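About Pletby

Pletby is a bed linen and bedding shop with a small workroom at the back. Habibur Uddin and Naima Metwally opened it nine years ago, after Naima had spent a long time cutting curtains for other people. The shop came first and the sewing machines followed a year later, when customers kept asking for sizes we couldn't buy in.

We now make most of what we sell. Selvaraj Nanayakkara runs the workroom and does the cutting, and Iestyn Howells looks after orders, deliveries and the website. Hatem Fahmy is in the shop on Saturdays and can usually find an odd size in the stockroom if there is one. 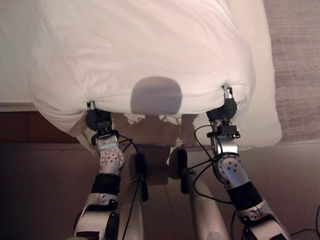 Our sheets, duvet covers and pillowcases are all cotton, bought by the roll from Akanda, a merchant we have used from the start. We keep 14 colours in stock and the range changes very little from year to year, so you can come back for one more sheet and expect it to match. White is still what most people buy. A white pillowcase takes on the colour of the room, and under warm lamps it can look very slightly pink, so if you are matching to something at home, ask for a swatch and try it in the evening as well as by day. Swatches are free and go out on a Monday.

Half of our work is made to measure. We do cots, caravans, boats and old bed frames, and we will copy a cover you already have if you bring it in washed. Allow 19 working days, longer in June when the guest houses order.

We also supply more than 70 guest houses and small hotels. Trade customers have their own price list, which Iestyn can send you.

We take in repairs to anything we have made, whatever its age. Torn hems and missing buttons are done free of charge. Larger repairs are priced once Selvaraj has seen them.

The shop is open from half past nine until five, Tuesday to Saturday. The workroom is not open to visitors.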